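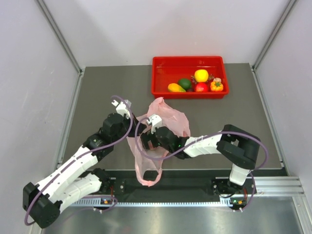
The quiet skill of packing fruit

In Gidthorpe, where I have lived for nine years, there is a greengrocer with two narrow aisles and one long counter. When I first came there I had good vocabulary for food, but I did not know how to pack a bag in front of other people. In the country where I grew up the woman at the market stall did it for you, and it was considered a little rude to touch.

So I learned late, and I learned it from Alfie Kettle, who has worked the counter at Pilkington Fruit for most of his adult life. He is not a talkative man. The first time I put my apples on top of my grapes he took everything out again, without a word, and started from the beginning. I was very embarrassed. I also went home with perfect grapes for the first time that winter.

This February I asked if I could stand beside him for a morning and write down what he does. He agreed, on the condition that I would also sweep.

What I noticed first is that the work starts before the bag. Alfie likes everything to be in a tray where he can see it. He has a stack of shallow plastic ones, low enough at the sides that the hand goes in and out easily. A customer fills the tray while walking, and at the counter nothing rolls away. A lemon on a bare counter, he told me, will always find the floor.

Then comes the bag, and with a thin plastic bag most of the trouble is in the opening. The two sides cling together. People rub them, blow on them, lick a finger (please do not). Alfie takes one handle in each hand, pulls them apart and gives a short shake, so that air goes in. Only after this does he think about fruit. "You want the mouth wide," he said. "If you have to push something in, you've started too early."

One person alone has a problem here, because both hands are holding the bag and there is no third hand for the mango. At the counter there is a small metal rack for this. At home I hang one handle on the knob of a cupboard and hold the other, and it works well enough. My neighbour puts the bag inside a saucepan and folds the edges over the rim. I have tried it and I must admit it is better than my method.

The order is where people disagree. Everyone says heavy things first, but heavy is not the same as hard. A ripe mango is heavy, and it bruises if you look at it in the wrong way. Alfie packs by firmness. Apples go to the bottom, with lemons and limes beside them to fill the gaps. Citrus is the best friend of the packer, he says, as the skin forgives nearly everything. Capsicums come next, on their side. They seem strong but they are hollow, and a cracked one will not last to the weekend. The mango sits high, with its flat side down. Grapes go last of all, and if the bunch is large they get their own bag.

Garlic he will not mix with anything. He puts it in a paper bag, twists the corner and places it where there is room. I asked if the smell really travels to the fruit in such a short time. He said that he did not know, but his mother did it like this.

We talked also about how full is full. A thin bag can carry more than it should, and it is the handles that suffer, then the fingers. Alfie stops when the fruit is level with the bottom of the handles. I have seen customers ask him for "just one more" and receive a second bag instead, with only four limes in it, carried out with some annoyance.

There are fewer of these bags now, of course. Many people in Gidthorpe bring cloth ones, and the shop in Wetham, where I sometimes go when I visit my sister, has stopped offering plastic completely. Alfie has no strong feeling about it. Cloth stands up by itself, he says, and that is a good point, but you cannot see through it, so you forget what is at the bottom. He once found a lime in his own cloth bag that had become as hard as a walnut.

At home, the unpacking should be done at once, and here I am still lazy. Garlic goes to a dry, dark place with some air. Lemons and limes keep longer in the fridge. The mango stays out until it smells sweet near the stem. Apples I keep apart from the others, because they make everything near them ripen faster – useful with a hard mango, and a pity with most other things.

Before I left that morning, Alfie let me serve one customer. I opened the bag with one shake, and I put the apples in first. He moved one lemon, and then he gave me the broom.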